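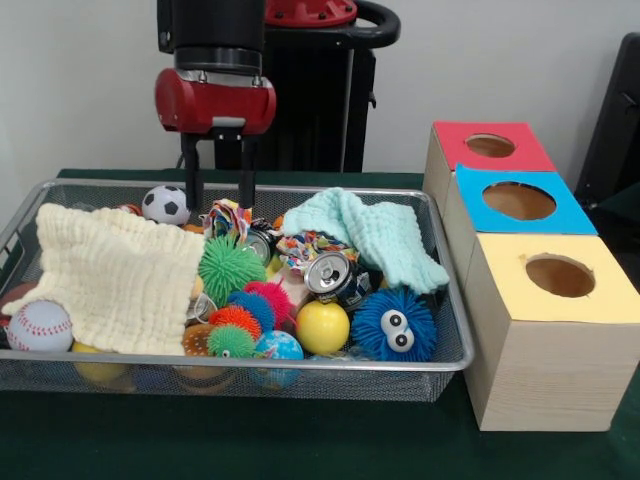
About Birka

By Faith Mussa
August
4 min read

Birka is a language school in Skarville, up one flight of stairs over a shop that sells vacuum cleaner parts. We teach Swahili, Swedish and, when Dennis is in the mood, a very short course in Latin. The school has been open long enough that some of our first students now send us their kids, which is flattering and also makes us feel like furniture.

The name comes from an old Swedish trading town where people from all over turned up and had to make themselves understood. We liked that. We also liked that it had five letters, as the sign painter charged by the letter.

How we started

Zawadi Makokha was teaching Swahili at her kitchen table to two nurses and a retired surveyor. The surveyor kept bringing friends. When the table gave out (a leg, during the chapter on prepositions) she rented our first room and asked Njoroge Khaemba to take the beginners. He said he would do it until spring. He has not said which spring.

Swedish arrived with Dennis Heywood, who had spent nine years in Malmö repairing pianos and came home with better grammar than most of his customers. He answered an ad we had placed for someone to fix the radiator. The radiator still knocks. His Tuesday-night-style lectures on word order, which he gives whenever he can corner someone, became our Swedish program.

What a class is like

Small, mostly. We cap groups at the number of chairs that fit in the room without anyone sitting behind the door. You will talk in the first ten minutes, badly, and so will everyone else. Our teachers don't go around the circle in order, since people stop listening the second they've worked out which sentence is theirs.

There is homework. It is short, and we can tell when you did it on the stairs.

We don't promise fluency in 30 days. We have met people who were promised that, and they are some of our nicest beginners. What we will say is that after a year of coming to class and doing most of the work, you should be able to have a real conversation with a patient stranger. Impatient strangers take longer.

Grammar gets taught out loud and on purpose. Swahili has noun classes and there is no way around them, only through. Adhiambo Mutiso wrote our noun class workbook, now in its third printing and still containing the goat on page 75 that has drawn more complaints than our prices. The goat is staying. Adhiambo feels strongly about it.

The children's hour

Saturday-morning parents asked for something they could drop kids into, so we now have an hour for ages four to seven, which runs in the afternoon instead. It's songs, stories and a lot of arguing over whose turn it is, all in the language you signed up for. Kids pick up the words for "mine" and "again" before anything else. Adults tend to start with "excuse me" and "where is the bathroom," so perhaps we grow up after all.

Who does what

Zawadi runs the school and teaches advanced Swahili. She reads every placement test herself and has never been fooled by a memorized paragraph.

Njoroge teaches beginners and the conversation group. He is kind about accents and merciless about being late.

Adhiambo teaches intermediate Swahili and runs the children's hour. Please don't bring up the goat.

Dennis teaches Swedish and the Latin thing. He'll look at your piano if you ask.

I'm Faith. I answer the phone, write the newsletter and wrote this page after the old one was found to list a teacher who left before we had a website. If your invoice is wrong, that's me too.

The library

We have 374 books on the shelves by the stairs, according to the last time I was made to check. Two shelves are Swedish crime novels, donated by one student who moved to a smaller apartment. The rest is a mix of Swahili poetry, picture books, newspapers we can't bring ourselves to throw out, and a boat engine manual that Dennis says is excellent for verbs. Students borrow for free. Write your name in the notebook — legibly, if you can stand to.

Finding us

The door is to the left of the vacuum shop, and the bell says 201. Push hard. Parking on the street is free after 6 p.m. and a gamble before that. There's no elevator, I'm sorry to say, but we hold classes at the Skarville library annex for anyone who can't manage the stairs. Call first so we can book the room.

New groups start in September. You can sit in on one class before you pay for anything, and Njoroge will probably call on you anyway.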